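Give Every Loose Thing a Bin

My sister-in-law, Solomiia Tkachuk, sorts her house by drawer. I sort mine by bin, and after 13 years in the same place I think bins are the better way.

A drawer hides what it holds. You close it and forget the batteries, the tape and the spare hinge, and in July you buy them again. An open bin sits where you can see into it, and you notice when it is getting full.

People say bins look messy. Guadalupe Barrera, who lives across the street in Cisville, keeps 30 matching boxes with lids and printed labels. They look very nice. She also has to take down four of them to reach the fifth, so she puts things on the counter instead.

I would also argue against buying new ones. A bin is supposed to take knocks. Mine came from a shop that was closing, and they were already scratched when I paid for them.

My one rule is to keep the number of things in a bin low. Once you have to dig, you have a junk drawer without the drawer. Sloping sides help too, as small items slide down to where a hand can get them. A plain gray bin with six things in it is easy to use, and it makes no difference that the coating on the far wall is scraped and flaked down to dark patches. I would take that one over a clean new box packed to the lid.

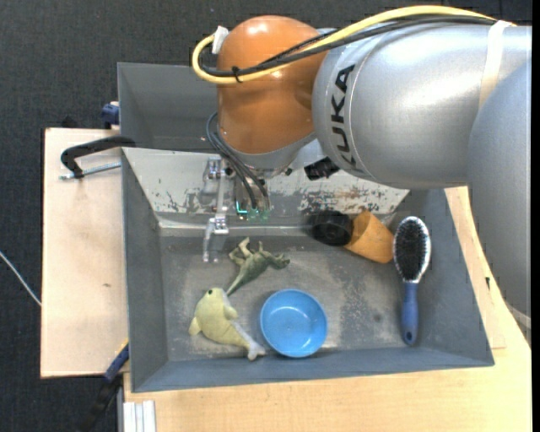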